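Hand gripper: left jaw comes late after cleaning, how to set it again?
Asked in: Grippers and end tools
Posted 23/06/2024 by Cyrill Berchtold

Hello all. I look after one hand-held two-finger gripper, and I am not sure I do the maintenance in the right way. We use it for picking fruit and vegetables on a table, sometimes whole oranges, sometimes cut pieces. Last week I took off both finger pads for washing. After I put them back, the left jaw arrives a little later than the right one. With a big orange I do not notice it much, because the fruit moves by itself to the middle.

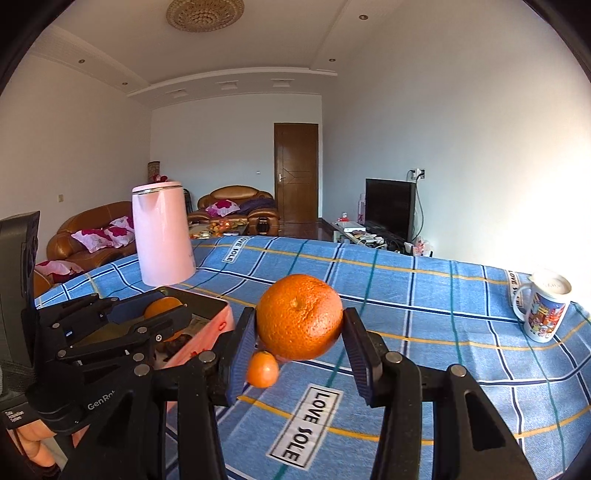

With small pieces it is worse. The piece turns between the pads and one corner goes down. I have opened and closed it 100 times without load and the delay did not go away. I have not touched the pins of the linkage, only the pad screws. My questions are: must I take the linkage apart, and how do I find the middle again? I have normal hex keys and a caliper, no special tools.

2 answers

Answer from Skeker (accepted)

Please do not open the linkage yet. If you removed only the pads, I would look at the pads first. I had the same trouble at Arnudthorpe and the fault was dried juice behind one pad, so it stood out more than the other. This is the order I follow:

1. Remove both pads again and wipe the flat face of each finger with a damp cloth. Let it dry.

2. Look at the back of the pads. If one is swollen or has a bent edge, change both together.

3. Put the screws in by hand first, close the jaws slowly until the pads touch, and tighten only then. Mine were tightened with open jaws and they sat crooked.

4. Move each jaw with your finger, power off. Both should have the same small play at the pins. If one side is stiff, clean the pins with a dry brush. No oil, it collects dirt from the vegetables.

5. Test with a cut piece that has flat sides. A round fruit will hide the error. Close, lift a little, and look if the piece turns.

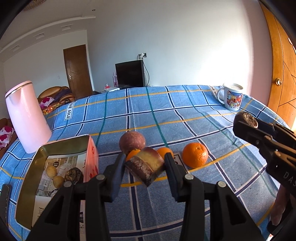

6. If it still turns, measure from each pad to the center line of the body with your caliper, at half opening. Write both values down before you change anything.

If the values are different after all this, then yes, it is the linkage, and it is better to ask the seller for the drawing before you remove a pin.

Answer from Waweru

I just change the pads every 300 grips and don't have this problem. Isbridge sells a set, I think the part is 337 but check it, it could be the old number.

Comment by Cyrill Berchtold

Thank you both. Step 3 was my mistake, I had also tightened with open jaws. Now they meet together. The left side is still a bit stiff at the lower pin, I will brush it and write again in July if it comes back.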